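Plastic Drink Bottles: What They Are Made Of and How They Work
Delaner Everyday Things Pages, for readers ages 8 to 11

A drink bottle has two main parts, the bottle and the cap. They are made from different plastics, in different machines, and they meet for the first time at the filling plant.
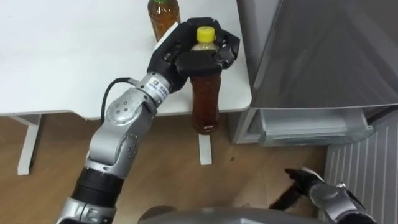 The bottle is the larger part. Its job is to hold the drink, keep air and germs out, and stand up without falling over. It must also be light, because a truck carrying heavy bottles burns more fuel than a truck carrying light ones. Glass can do the first three jobs very well. Plastic does all four, which explains why most stores sell more plastic bottles than glass ones.

The plastic

Most clear drink bottles are made of a plastic called PET. The letters stand for polyethylene terephthalate (say "polly-ETH-uh-leen TERR-uh-THAL-ate"). PET is made from chemicals that come mainly from oil. It arrives at the bottle factory as small pellets, about the size of rice grains.

PET has three properties that matter here. It is transparent, so the color of the drink shows through. It is tough, so a dropped bottle usually bounces or dents and does not shatter. It also softens when it is heated and hardens again when it cools. A plastic that can be softened and hardened many times is called a thermoplastic.

The cap is usually made of a different plastic, either polyethylene or polypropylene. These are slightly softer than PET. A softer cap pressed against a harder bottle makes a tighter seal.

From pellet to bottle

Step 1. The pellets are dried. Even a little water in the plastic would weaken it.

Step 2. The pellets are melted and pushed into a small mold. The piece that comes out is called a preform. It looks like a thick test tube with screw threads at the open end. The threads are already full size. They will not change again.

Step 3. The preform is heated until the tube part is soft. The threaded part is kept cool so that it keeps its shape.

Step 4. The soft preform is placed inside a metal mold shaped like the finished bottle. A rod stretches it lengthwise. Then air is blown in at high pressure, and the plastic swells until it touches the mold on all sides. This is called stretch blow molding.

Step 5. The mold is cold, so the plastic hardens very quickly. The mold opens and the bottle comes out.

Stretching does more than change the shape. Plastic is made of very long molecules. In the preform they are tangled, like cooked noodles in a bowl. Stretching pulls many of them into line, and lined-up molecules make a stronger wall. The wall of the finished bottle can be thinner than a fingernail and still hold the drink safely.

The parts of a bottle

Finish: the threaded part at the top. It has this name from the early days of glassmaking, when the top was the last part to be finished.

Neck: the narrow part below the finish. A narrow neck makes pouring easier to control.

Shoulder: the sloping part where the neck widens into the body.

Body: the main part. It often has ribs, which are raised or sunken rings.

Base: the bottom. It may have a dome pushed up in the middle, or several small feet.

Why bottles have ribs

Take a flat sheet of paper and hold it by one edge. It droops. Now fold it back and forth like a fan and hold it again. It stays almost straight. The paper is the same paper, but the folds have made it stiff.

Ribs do the same thing for a bottle. A thin, smooth wall would buckle when a hand squeezed it. Ribs running around the body help it stay round. They also give the fingers something to press against.

Ribs are especially useful on bottles that are filled with hot drinks. Some teas and juices are poured in hot to kill germs. When the drink cools, it shrinks a little. The air above it shrinks too. This pulls the walls inward. Ribs and flat panels let the wall move a small amount without crumpling.

Fizzy drinks have the opposite problem. The gas in them pushes outward. Their bottles tend to be smooth and round, and many have a base with feet. A flat base would bulge under the pressure and the bottle would wobble.

How a screw cap works

A screw thread is a slope wrapped around a tube. To see this, cut a long triangle out of paper and roll it around a pencil, starting at the tall end. The sloping edge makes a spiral.

When you turn a cap clockwise, the threads inside it slide down the threads on the bottle. A large, easy turning movement becomes a small, strong downward one. The top of the cap is pressed hard against the rim. Many caps have a thin ring of plastic inside, called a plug seal, that fits just inside the rim and blocks the gap.

The outside of a cap often has fine vertical ridges. These increase grip. Without them, a damp hand would slip.

A new cap is joined to a second ring by small plastic bridges. The first time the cap is turned, the bridges snap and the ring stays behind on the neck. This is called a tamper-evident band. If the bridges are already broken when you pick up a new bottle, do not drink from it. Tell an adult.

Cap colors

There is no rule that says which color a cap must be. Each company makes its own choice. One company may use yellow for one flavor and green for another, so that workers and shoppers can tell similar drinks apart quickly. This is useful when two drinks are nearly the same color.

Color is added to the plastic before the cap is molded. It goes all the way through and cannot be rubbed off.

Why brown drinks are brown

Tea leaves contain substances called polyphenols. When the leaves are crushed and left in air, oxygen changes some of these substances into new ones that are orange, red, or brown. A cut apple turns brown in a similar way. Hot water then carries the color out of the leaves.

Colas and some other drinks are brown because caramel color has been added. You cannot tell what a drink is from its color alone. Read the label, and never drink from a bottle if you do not know what is in it.

An activity: full bottle, empty bottle

You will need a clean, empty plastic bottle with its cap, some cold water, a table, and a sink or tray.

1. Put the cap on the empty bottle and stand it on the table. Push gently near the top with one finger. Note how easily it tips.

2. Fill the bottle to one quarter and push it in the same place.

3. Fill it to the top and push it again.

The bottle that is one quarter full should be harder to tip than the empty one. The water adds weight near the base, so the center of mass is low. The full bottle is much heavier, but its center of mass is higher. Which one can lean farthest before it falls? Tip each one slowly over the tray and compare.

Now take the cap off the empty bottle, squeeze the body, and let go. Screw the cap on tightly and squeeze again. The bottle feels much stiffer with the cap on. The air inside has no way out, and it pushes back on your hand.

After the drink is gone

PET bottles carry the number 1 inside a triangle of arrows, normally on the base. The number tells people who sort plastic what kind it is.

At a recycling plant the bottles are sorted, washed, and chopped into flakes. The flakes go into a tank of water. PET is denser than water and sinks. Cap plastic is less dense and floats. The two can be separated without anyone picking out the pieces by hand. The clean PET flakes may become new bottles, food trays, or fibers for clothing and carpet.

Rules differ from town to town. Many recycling programs want the cap left on. Check the rules where you live.

Words to know

Density: how much mass is packed into a certain amount of space.

Mold: a hollow shape that gives its form to a soft material.

Preform: the small, thick tube that is blown up to make a bottle.

Thermoplastic: a plastic that softens when heated and hardens when cooled.

Transparent: letting light through so that you can see what is on the other side.

Next in this series: Page 17, Cardboard Boxes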